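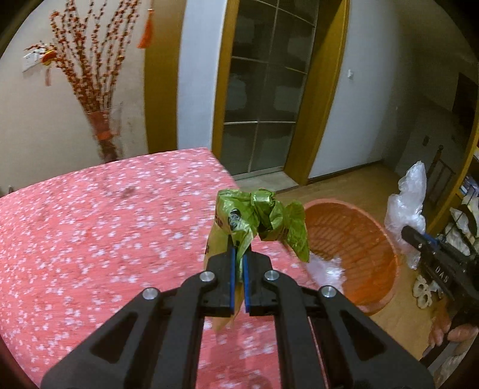
The green bag, knotted at the top, with the orange basket beside it.

The woman who runs Tristby asked me to take my shoes off at the door and then apologized for the state of the place, the way people do when the place is perfectly fine. Tristby is the name she gave her little advice service two years ago. She helps people in small apartments get on top of their packaging, all the bags and film and wrapping that come home with the shopping and never quite leave again. She had agreed to give me an hour, and we went well over.

I wanted to start with the bags, and so did she. "Everybody has a bag of bags," she said. "My mother had one behind the stove, my aunt had one on a hook, and when I got my first apartment on Hutsuliak Street I had one before I had a bed." She once emptied hers out and found up to 400 in it, though she admits she gave up on a proper tally when the kettle boiled.

What she teaches now is the knot. You press the air out, twist the bag along its length and tie it loosely, so it holds its shape and can be undone with two fingers. "I tried the folding into triangles. It's lovely, I have a friend who does it and her drawer looks like a pastry shop. I lasted 10 days." A knotted bag can be dropped from standing height into whatever you keep it in, and for her that settles the matter.
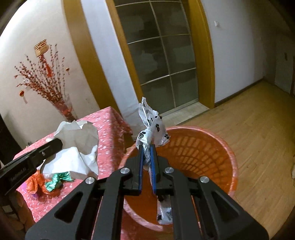 Baskets came up next, and she has strong feelings about them. She used to keep everything in a lidded box from Bonik, a handsome thing, and found she would set bags on top of the lid and never lift it. An open basket on the floor suits her much better. She likes a round one with slots in the sides, like the orange one standing by the table, so that you can tell how full it is without bending down. The bags are easier to tell apart than you might think, too. "If it has paw prints on it, I know it the second I see it," she told me. "Plain white ones, I have to open them up and look for holes." Paper she treats separately. A big crumpled sheet gets spread out on the table and smoothed with the side of the hand, and if it still has a decent flat stretch in it, it goes for wrapping glasses.

I asked about the clear film, which is my own downfall at home. She laughed and said it was hers too. The big crinkly sheets won't take a knot, so they get rolled and stood up near a shelf until somebody she knows is moving. Atell, the secondhand furniture shop two streets over, takes whatever is clean, and she walks a bundle across every 6 weeks or so, usually staying longer than she meant to and once coming home with a chair.

By then the tea was cold and she went to make more. I asked from the other room whether she ever just threw a bag out. "Of course I do," she called back. "If it's got a hole in it, out it goes. I'm not a museum."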